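Section 5: Putting the desk together and setting the height

Read this section through once before you start. The Jurneck sit-stand desk ships in two cartons. The larger one holds the top and the crossbar, the smaller one holds the legs, the feet, the control box and the hardware bag. If either carton is missing, stop and call the store where you bought the desk.

**Caution:** The top is heavy. Have a second person help you turn the desk over in step 9.

## Before you start

Clear a floor space larger than the desktop and lay down a blanket or the flattened carton. You will need a Phillips screwdriver. The hex key is in the hardware bag, taped to the inside of the card. Do not use a power drill on the leg bolts. It can strip the inserts in the top, and stripped inserts are not covered by the warranty.

## Attaching the legs

1. Place the top face down on the blanket.
2. Set the crossbar between the two rows of inserts, with the open side of the channel facing you.
3. Slide one leg into each end of the crossbar. The motor housing goes toward the center.
4. Start all the leg bolts by hand. Leave them loose.
5. Check that both legs stand square to the top, then tighten the bolts with the hex key.
6. Attach the feet. The longer end of each foot points to the front of the desk.

**Note:** If a bolt will not start by hand, back it out and try again. The inserts are set straight and a bolt that binds has gone in at an angle.

## Connecting the control box

7. Fasten the Kallix control box to the underside with the two short wood screws. The pilot holes are already drilled.
8. Plug the leg cables into the ports marked M1 and M2. Either leg can go to either port. Plug the keypad cable into the port marked HS. Press each plug until it clicks.
9. With your helper, tip the desk onto its side and then onto its feet. Lift by the crossbar and the top together. Do not roll the desk over on its legs.
10. Connect the power cord to the control box first and to the wall outlet second.

Do not use an extension cord. A surge protector is fine if it has a ground pin and nothing else with a motor is plugged into it.
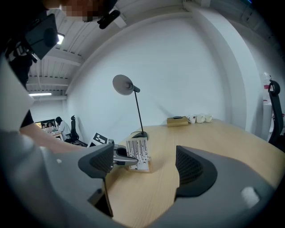 ## First reset

The desk will not save a height until it has been reset. The same is true after a power cut or any time the leg cables have been unplugged.

1. Move chairs, bins and drawer units out from under the desk.
2. Press and hold the down arrow until the desk stops at its lowest point.
3. Let go, then press and hold the down arrow again. The desk dips slightly and rises a little. Keep holding until it stops.
4. The display now shows a height in millimeters. At the lowest setting it should read 579.

If the display shows a different number after the reset, repeat steps 2 and 3. If the number is still wrong, see "Correcting the display" in Section 6.

## Setting your working height

Sit in the chair you plan to use, with your feet flat on the floor. Raise or lower the desk until your forearms are level and your shoulders are not lifted. Press M, then 1, to save it. Stand up, in the shoes you normally wear, find your standing height the same way, and press M, then 2.

**Caution:** Keep hands, cords and children clear of the legs and the underside whenever the desk is moving. Release the key to stop it at any time.

## Looking after the top

Wipe the top with a soft damp cloth and dry it right away. Use coasters under cups and plant pots. Do not use scouring pads, bleach or furniture polish with silicone. Barbu oil may be used on oiled tops only. Put on a thin coat, leave it for 5 minutes and wipe off the extra. Lacquered tops need no oil.

Tighten all bolts again one month after assembly, and once a year after that.

## Parts for this section

- Hex key and leg bolts: bag A
- Wood screws and cable clips: bag B
- Replacement keypad: part no. 491
- Rerneo cable tray: sold separately, instructions packed with the tray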